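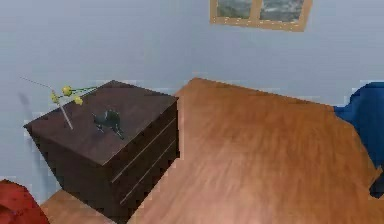

3.2 Handle-free storage and drawer identification

Bedside storage sold without visible hardware was treated as a separate class in the survey, following the coding scheme of Gourlay and Mowat. Respondents were asked how many compartments they expected such a piece to contain and where they would place a hand to open it. In the nightstand of Figure 4, the only cue on the front is a pair of thin, lighter grooves marking off three stacked drawers; no handle or knob is visible. Items of this type were coded G (groove only). Items with a cutout or a recessed lip were coded R.

Figure 4. Dark brown nightstand with three drawers, class G.

The sample consisted of 716 households in Plondley and Stillov, of which 117 owned at least one class G item. Owners were interviewed at home in June by Lý and Costello using the Tosh questionnaire, with the section on kitchens left out. Answers on drawer count did not differ between the two towns and are pooled below.

Reported difficulty in opening class G drawers rose with the age of the respondent and was highest for the lowest drawer. Nearly 40 owners said they kept the top drawer slightly open at all times - a habit also noted by Mackay in her study of hallway cabinets. Finish color had no measurable effect once room lighting was entered into the model. Top-surface use was recorded separately, and decorative items such as artificial flowers were not counted as stored goods. Results for class R are given in Section 3.3.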